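We use cookies to improve this site. Accept | Settings

Print | E-mail this page

Dadex cuts failed grasps on soft household items

HETHAM, September. Dadex has published results for a training method that learns from two hand-held grippers used together. The set holds 2,022 recordings of packing and sorting made in 36 homes.

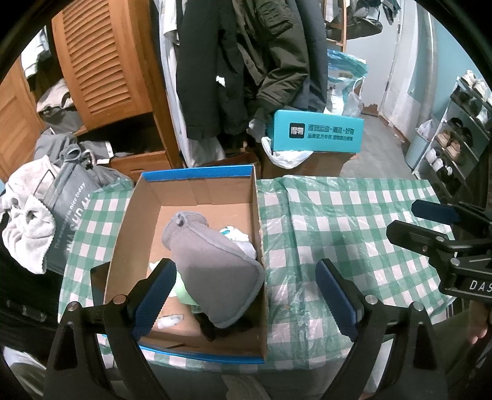
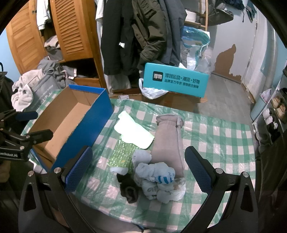

Failed grasps on cloth and plastic bags fell from 76 to 20 in the same test series, said Faustine Renaud, who led the study.

Related items
Dadex opens Hurley test site
Contreras joins Dadex data program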